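Objet : Re: [atelier-haltuvine] Huile Trakon sur les plateaux en bois

Le 2025-03-19, la liste atelier-haltuvine a transmis :

> Bonjour à tous,
>
> Le magasin de Vedville propose l'huile Trakon en bidon, à 200 euros le lot. Une seule couche, aucun entretien pendant 4 ans, d'après le vendeur. On commande avant la fin du mois ?

Je demande à voir. « Aucun entretien pendant 4 ans », sur quel bois, pour quel usage ? La fiche ne le dit pas. On nous avait servi le même discours pour la cire Awan, et en février je ponçais déjà les auréoles de café près de l'évier.

Avant de parler produit, il faudrait savoir ce qu'on protège. Nos plateaux sont en bois clair, et je me méfie de tout ce qui promet de « réchauffer la teinte ». En général, ça jaunit.
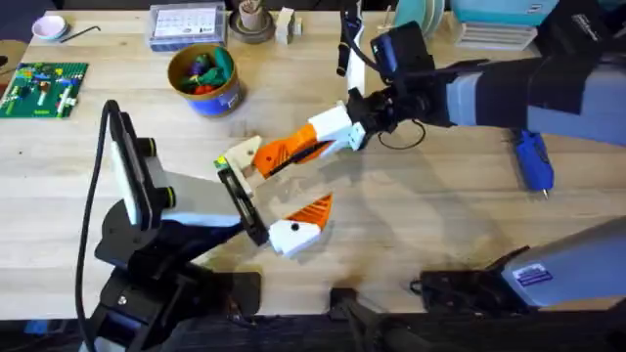

*Plateau en bois clair, fil peu marqué.*

J'ajoute que 17 personnes ont la clé et que chacun nettoie à sa façon. Une huile dure passée sur un reste de cire, je n'y crois pas beaucoup. Il faudrait tout reprendre au grain fin, et le message ne compte ni les abrasifs ni le week-end.

Pour le fil et les traînées un peu plus foncées, voir de plus près :
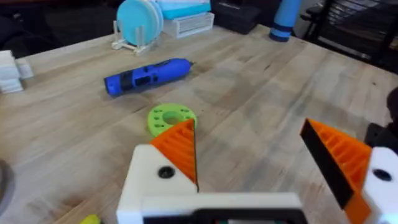
## Ce que je propose

- Demander un échantillon à Vedville, et pas le lot.
- Tester sur 3 chutes : une brute, une cirée, une poncée.
- Y laisser une tasse mouillée toute une nuit.

Si ça tient, je paierai ma part. En attendant, je vote contre.

Un membre du mardi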